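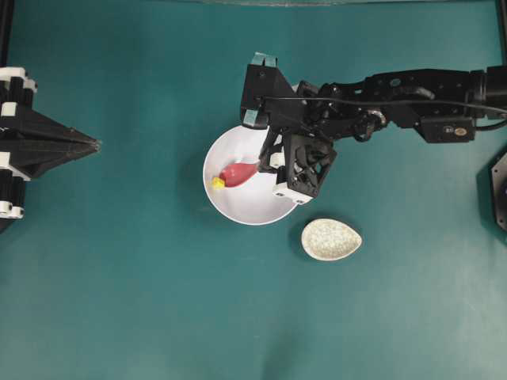

Thin-rimmed bowls and the plate rack problem
Kitchen and Utility > Dishwashers and Washing Up

hobwatcher
Joined: June
I have a Ruvura 524 under the counter and I am getting a grey line on the rims of white glazed bowls. The line sits on the outermost edge only, never on the inside wall. It comes off with bicarb and a damp cloth but returns after a few cycles. The bowls are a plain white set from Dizon, bought at the Etham outlet. Water here is hard. Salt is topped up and the hardness dial is set to the value the water company gives for my postcode. Rinse aid on the middle setting.

Is this a glaze fault or a machine fault?

kelder_m
Neither, most likely. Grey marks on a raised rim are metal transfer. The glaze is harder than the steel it rubs against, so the steel loses material and leaves it on the glaze. Look at what touches the rim during the wash. If you load cutlery in a basket on the bottom rack, a fork handle leaning over will do it.

Limescale would be white or cloudy and would turn up on the inside wall as well.

hobwatcher
Cutlery goes in the top drawer, not a basket. Nothing metal near the bowls that I know of. The rack tines are coated.

Rodel Abella
Check the coating. The lower rack on the 524 has folding tines and the coating splits at the hinge. Run a fingernail down each one near the base. Once bare wire shows, the rim of whatever is sitting there picks up a mark every time the spray arm rocks it.

I had two tines gone on mine. Repair paint for dishwasher racks is sold in small bottles with a brush in the lid. Clean off any rust first, let the rack dry overnight, two coats, leave it a full day before running hot water over it.

tarn_and_fell
I would not bother with the paint. I have used it on two machines and it peeled both times. The slip-on rubber caps last longer, and for a split at the hinge you can cut a short length of silicone tube, slit it along one side and push it over the wire.

Rodel Abella
Peeling means it went on over rust or grease. Mine is still sound. Silicone tube at the hinge stops the tine folding flat, so you lose the only reason for having a folding rack.

tarn_and_fell
I have never folded mine. Who does?

Rodel Abella
Anyone who washes a stockpot.

kelder_m
Both methods work if the wire is clean. Can we find out first whether there is a split at all?

hobwatcher
Checked this morning. One tine on the left side has a split, second row from the back, brown at the edge. The others look fine. That would account for one bowl per load, but I am seeing the line on most of the set.

Angelica Tolentino
They will rotate through that slot over a week, so one bad tine can mark the whole set. Easy to test. Put a dot of nail varnish under the foot of one bowl, keep it away from that slot for a fortnight and compare.

I would also ask how you stack them in the cupboard. Glazed bowls have an unglazed foot ring, and that ring is rough enough to scratch the rim or wall of the one below. A scratched glaze holds metal marks much more readily than a sound one. Catch the light across it and you will see whether the surface is still glossy under the grey.

hobwatcher
They are stacked, no liners. Surface looks glossy to me once cleaned, no scratches I can feel.

Angelica Tolentino
Then the glaze is probably fine. Rub the foot rings lightly with 500 grit wet-and-dry, used wet, until they feel smooth. Rinse well. Do not touch the glaze with it.

Skip the bicarb for the marks as well. Use a cream cleaner meant for ceramic hobs, or a paste of oxalic acid powder if you can get it. Gloves for the second one.

tarn_and_fell
Bicarb is softer than any glaze. It will not hurt them.

Angelica Tolentino
I did not say it would hurt them. It is slow and needs more rubbing.

pellow
Same machine, same problem, different cause. The upper spray arm on mine had dropped at one end and was catching a steel colander, which then knocked against the bowls. Spin the arm by hand with the rack loaded before you start a cycle. If anything touches, move it.

Replacement racks for the 524 are listed at Hurotton Spares but I thought the price was silly for what is bent wire.

hobwatcher
Arm spins clear. I have capped the bad tine for now and smoothed the feet of the bowls. One is marked with varnish and going in the top rack only. Will post again when there is something to compare.

kelder_m
Clean all the rims before you start, including the marked one, or the comparison is no use.

hobwatcher
Done.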